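Norarier: Call for participants, household handling study

Norarier is recruiting adults to carry out ordinary household chores with a hand-held gripper at our Nestitz site. The study asks which chores a two-finger machine can be expected to finish without help, and at which step the others fail. No technical background is required.

Tasks

Each participant completes 40 short tasks in 2 visits. Tasks are taken from laundry, dish handling, shelf stocking and table clearing. You hold the gripper by its handle, open and close the fingers, and finish the task with the tool only. The free hand stays off the object. Attempts are recorded whether or not they succeed, and a dropped item is a valid result.

The laundry group includes lifting, turning and setting down an empty basket. Thin-ribbed plastic baskets are of particular interest. The ribs can flex under side pressure, and a grip taken low on a tapered body tends to slide upward as the fingers close. Participants choose their own approach angle and may change it between attempts.

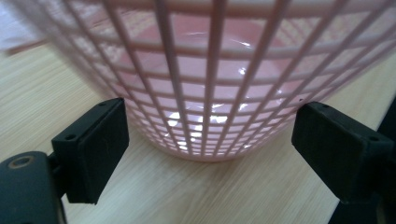
Gauthier objects that a basket is the easy part, and that no machine should be called ready for laundry until it can pair socks and turn a sleeve right side out. We accept the point. Sorting and folding are scheduled for the second visit, and results will be reported per task, with no overall score.

The previous round, run under the project name Femholm, produced 459 usable attempts. Rigid items gave consistent results. Fabric, thin bags and anything with a loose handle did not, and these categories have been expanded for the current round.

Requirements

Age 18 or over
Able to stand at a table for one hour, with a break on request
Normal or corrected vision
Use of at least one hand with full grip strength
No current wrist or shoulder injury

Left-handed applicants are encouraged to apply. Long sleeves must be rolled up and rings removed before the session.

Schedule and payment

Visits run through December, with start times at 9 a.m. and 1 p.m. The two visits must be at least 5 days apart. Payment is a fixed amount per visit, stated in the consent form, and does not depend on the number of tasks completed. Local travel is reimbursed against receipts.

To apply, use the form on the Norarier study page and select "Household handling, Nestitz." State your preferred hand and preferred start time. Applicants who took part in Femholm may apply again but should say so on the form.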